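About Us – Osetgate Table Linens

Hi, and welcome! I'm the owner, the pattern cutter, the person who answers the email, and (most Saturdays) the one sweeping up the thread.
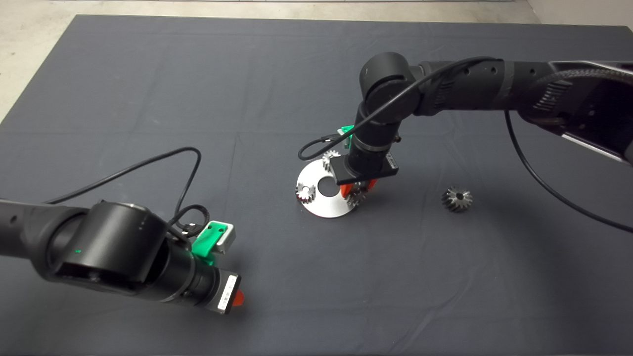
How this got started

I never planned on a tablecloth business. I was teaching middle school home ec, back when our district still had it, and I had a big old farm table at home that nothing in the stores would fit. Everything was either too short, so it looked like the table had outgrown its pants, or so long that people kept stepping on it. So I made my own. Then I made one for my sister, and then her neighbor wanted one for Easter, and by the next April I had a waiting list taped to the fridge and fabric stacked in the bathtub.

I rented the shop on Tradov Street that spring. It had been a shoe repair place before, and on humid days you can still smell the polish a little. The floor slopes toward the back door, so anything round ends up there eventually. I've gotten used to it.

What we make

Tablecloths, mostly! Plain colors, good weight, hemmed on all four sides with mitered corners. We also do runners, napkins in sets of 6, and heavy covers for craft tables and work tables, which started as a favor for one customer and now take up a whole shelf. If you need a cloth for a folding table that gets hauled to a church supper and back, we have that too, and it will stand up to the potato salad.

Colors change a bit from year to year depending on what I can get. The grays and the dark greens are always around. The mustard comes and goes. I had a really beautiful brick red two years ago and I still get emails about it – I'm looking, I promise.

Sizes

We stock the usual ones, and the one we sell the most of is the 60 inch wide cloth. If your table is odd, send me the length, the width and how far down you want the cloth to hang, and I'll write back with a price. Please measure the table with the leaves in if you use the leaves. I have made a lot of cloths for tables without their leaves, and then made them all over again.

For round tables I just need the distance straight across the middle and the drop. Ovals are harder, and I'll probably ask you to trace one end on newspaper and mail it to me. People think I'm kidding about that. The newspaper works better than anything else I've tried.

Where the fabric comes from

Most of our cotton comes through Uysal, a small family importer I've bought from since the very first year. They send me swatches in plain brown envelopes, and I wash every one of them three times before I order so I know how much it's going to shrink. The heavier stuff is from a mill called Pastimow. It takes forever to arrive, and every time I swear I'll find somebody faster, and then the rolls come in and I forget I was ever annoyed.

We wash the cotton before we cut it. You can put your tablecloth in a regular machine with regular soap and it should come out the size it went in. Dry it on low, or hang it up if you have the room. I iron mine while it's still a little damp, when I iron it at all. A few creases never hurt anyone's dinner.

Where we are now

In August 2023 we took over the unit next door and knocked a doorway through, so now there's a proper cutting room and a front room where you can come in and feel things. Last year we sent out 2,550 pieces, counting each napkin set as one, and 1,678 of those went to people who had ordered from us before. That second number is the one I wrote on the wall over my desk.

The shop is still small and I'd like it to stay that way. I have good help with the sewing, but I still do the cutting myself, and I still stick a note in the box if I recognize your name on the label.

Repairs and leftovers

If a hem on one of our cloths lets go, mail it back and we'll sew it up for free, however old it is. Burns and wine are another story, but send me a picture anyway. Sometimes a big cloth with a bad spot can be cut down into a perfectly good runner.

The scraps go in a basket by the front door. Take some if you quilt!

Come by or write

The front room is open Wednesday through Saturday, ten to four. There's parking behind the building, and the back door sticks, so give it a good shove. If you can't make it in, the contact form comes straight to me and I usually answer in the evening, after the machines are off and I've found my glasses.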